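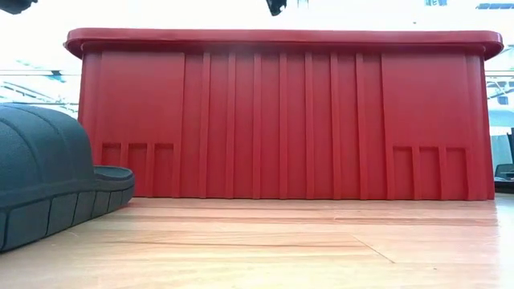 Red bin and sandal on the wood-grain surface, gripper just over the rim. Station 2, low camera.

Manipulation Cell Checklist, with comments
Urkbridge workshop, September round
Checked by Gwawr Pumphrey, with Emlyn Howells reading out the items
Comments added afterwards by Gwawr, and by Szu-yu Chang where marked

Before you start

Please read the comments as well as the ticks. I know they run on a bit, and Emlyn has told me so more than once, but a tick on its own is not much use to the person who picks this sheet up next time. If you are doing the round yourself, take a clean copy and write your own comments. Please don't carry mine over, however tempting it is at the end of a long afternoon.

Answers are Yes, No, Partly or N/A. Anything marked No has to be put right before the arm is run again. Anything marked Partly can wait until the next round, so long as a name is against it.

Section A. The area round the arm

A1. Floor marking complete and easy to see from every side you can walk in from.
Yes. The yellow tape was renewed in the summer and has held up very nicely, apart from one corner by the tool cupboard where the trolley turns. I pressed it down again and it stayed.

A2. Walkway at least 800 mm wide, measured at the narrowest point.
Yes. I measured it with the chairs pushed in and again with them pulled out, as people do tend to leave them pulled out. It passes both ways, though with not a great deal to spare the second time, so do tuck your chair in when you get up.

A3. No loose cables across the walkway.
Partly. The cable for the second monitor has crept out from its cover again. Gwilym Owen to fit a longer length of cover.

A4. Emergency stops within reach of the operator, and of anyone standing at the far side.
Yes. Both pressed, both stopped the arm, both reset with the key. Please remember that resetting the button must never set the arm moving by itself. We tried it and it stayed put until the start button was pressed, just as it should.

Section B. The arm and gripper

B1. Speed limit set for work with people nearby, and locked with the supervisor code.
Yes. The code was changed after the last round. Ask Aileen Cabrera if you need it, and please don't write it on the whiteboard.

B2. Finger pads clean, firmly fixed and free from splits.
Partly. The left pad has a small nick at the tip, too shallow to catch on anything yet. I have marked it with a dot of white pen so that we can tell next time whether it has grown. Spares are in the drawer labelled Tawfik, underneath the hex keys.

B3. Gripping force set to suit the most delicate object on the day's list.
Yes. Set low. Szu-yu adds: soft footwear and hard plastic want quite different settings, and if both are out together we start with the gentler one and go up in small steps. Going down after something has been squashed is the wrong way round!

B4. Resting position of the gripper clear of the tallest object.
Partly. This is the one I should like everybody to think about. In the low view one of the black fingers comes down just above the rim of the red bin, and a side view like that can't tell you how far in front of the rim or behind it that finger is. Something may look clear from one side and be right in line from another. Please look from two directions, and keep your hands out of the area while you do it. Szu-yu to raise the resting height in the saved settings.

B5. Cycle counter read and written down.
Yes. 1,559. The joints are due for a grease at the next service, and I have put a note in the book.

Section C. Objects and work surface

C1. Objects on the surface match the sheet for the task.
Yes. Storage bin, red. Slide sandal, dark grey. Both are on the sheet under household items.

C2. Hard containers checked for sharp edges, cracks and loose parts.
Yes. I ran a gloved hand all the way round the rim and down the ribs. A rim that sticks out past the walls is a lovely thing to get hold of, but it is also the part most likely to catch a finger pad on the way up, so programs should lift straight up and only then move sideways. The same goes for ribs, which can snag a pad that is dragged along them.

C3. Objects placed with enough room between them for the gripper to open fully.
Partly. The sandal covers part of the bin's left end in the low view. Things can overlap in a side view and still be well apart on the surface, so check the gap from overhead before you call it clear, and write down which view you used. I would ask for the gap to be measured each time the layout is changed. Emlyn has offered to cut us a card spacer, bless him, and that will be a good deal quicker than hunting for the tape measure.

C4. Surface sound, level and clean.
Partly. There is a thin dark line running at a slant across the wood grain, in front of the bin. It may be a seam or it may be a crack, and I would sooner have somebody look at it properly than guess. Gwilym, could you go over it with a fingernail and a good torch, please? If it catches, mark it and keep soft items off it for now.

Section D. Light and cameras

D1. Fixed cameras firmly mounted, with lenses clean.
Yes. All wiped with the Videx cloths. Please don't use your sleeve.

D2. Objects can be told apart from the background in every view.
Partly. The bin and the sandal show up well enough, and so do the black fingers. What's behind them is another matter: the windows have gone very nearly white in the low view, and anything pale over on that side would be hard to make out. There is a dark, round-topped shape past the right-hand end of the bin, possibly a chair back, which shows up clearly, but the pale grey shape above it all but melts into the glare. A person in a light shirt could do just the same. So the rule stands, and I will say it again: a camera picture is never your proof that the area is empty. Walk round and look with your own eyes.

D3. Blinds or screens available and used when the light is strong.
No. Two of the blinds won't stay down. Until they are mended, the arm is to be run with a second person standing at the window side. Aileen is ringing the supplier.

D4. Work lamp fitted and working.
Yes. The Luvix lamp came on first time and didn't flicker.

Section E. People and paperwork

E1. Everyone who runs the arm has signed the training sheet.
Yes. All signatures are there and I could read most of them.

E2. Risk assessment reviewed after any change to the layout or objects.
Partly. The layout is covered, but the page on footwear still speaks only of lace-up shoes. A slide has an open strap that a finger can go through and get hooked in, and that deserves a line of its own. I will draft it and pass it to Szu-yu.

E3. Near misses written in the book, however small.
Yes. Thank you all for this, the book is much fuller than it used to be and I do read every entry. Please go on putting in the little ones.

Overall mark: 92 out of 100

Jobs carried over
A3 cable cover: Gwilym
B2 finger pad, look again next round: Gwawr
B4 resting height: Szu-yu
C3 card spacer: Emlyn
C4 line in the surface: Gwilym
D2 walk-round reminder by the start button: Emlyn
D3 blinds, before the arm is run with one person: Aileen
E2 new line on open footwear: Gwawr and Szu-yu

Signed copy in the blue folder by the door. If you disagree with any of my marks, pencil it in beside the item and come and find me — I am usually at my desk until half past four.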